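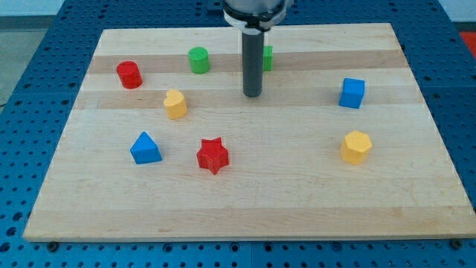 Shape Blocks and Maple Board: Common Questions

2 comments · 50 shares

What shapes are in the set?
Cylinders, a square prism, a triangular prism, a heart and a star are the ones people ask for most. Colors are red, green, yellow and blue.

Can I get the heart in a color besides yellow?
Yes. Write it in the order notes and Nélida Montecinos will confirm by email.

Is the board one solid piece?
No, it is made of glued maple strips. The tan bands are the natural wood — no two boards match.

How do I clean it?
Damp cloth, then dry it right away. Do not soak it. Oil it once a year.

Why do the block tops feel rough?
A fine texture is normal. Please don't sand it.

Do you ship to Sterdale?
Yes, since June.

Share 100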